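2/24/20

Spent most of the day on the clutter question for Medve. The December runs used a bare sofa with only the tower on it, and the grasp numbers from those were too good to mean much. For this round the tower shares the seats with other things, and the arm base stays where it was, on the dark tabletop next to the right end of the sofa.

Work started with the approach phase. The planner in Roren picks a top-down grasp for anything taller than it is wide, and the tower has a narrow crown, so the fingers have very little to close on. I have been going back and forth about whether to aim for the crown or lower down on the tiers. The ledges between the tiers stick out from the shaft, and each one is a possible contact that the collision mesh rounds off. I left the target at the crown for now and logged finger height against crown height at every step.

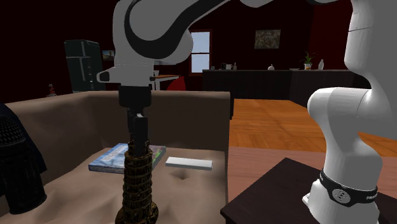 Crown approach, fingers pointing straight down over the tower.

Ran 151 episodes at this setting before lunch. Depth error at the crown came out at 16 mm in the worst case, which is bad, and it is not random. It grows when the fingers overlap the tower from the camera's side, so the estimator is reading finger surface as tower surface. I knew this could happen in principle. I had assumed the mask from Surnia would take care of it, and the mask does take care of the gripper body, but it is loose around the fingertips. Dark fingers against a dark bronze object do not help.

Tried growing the mask by a few pixels. This removed the bias and also removed most of the crown, so the estimator then guessed the top from the lower tiers. The guess was better than I expected on average and much worse in the tails. Went back to the original mask and added a term that penalizes any depth closer to the camera than the known finger pose. Median error went down and the tails stayed put. I will keep this version.

The other half of the day went to layout. The seats are soft in the model and visibly uneven, so an object does not settle at the angle it was spawned at. The tower is the worst for this. I now let the physics run for 12 seconds before the first frame and take the resting pose from the simulator state, not from the spawn file. The old spawn poses are still in the table under their own column so that the December results can be compared.

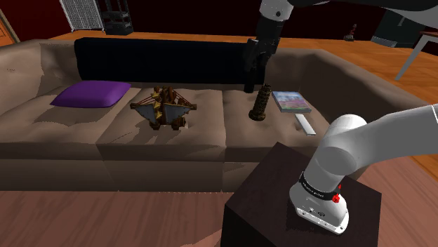
The scoring script also needed work. It counted a run as a failure whenever any object other than the target moved, and on a soft seat everything moves a little when something nearby is touched. I replaced the yes/no check with a displacement threshold per object. The threshold is a guess at present and needs a proper sweep – I do not want to pick it by looking at which value gives the nicest plot.

Total is now 1,531 episodes across both rounds, counting the ones with the old scoring. Rescoring them is cheap because the states were saved. Started that job on Surkska at around 6 and it was still in the queue when I left.

For tomorrow: check the rescored table, sweep the threshold, then repeat the crown runs with the target moved down one tier. Also fix the log header, which still says bare sofa.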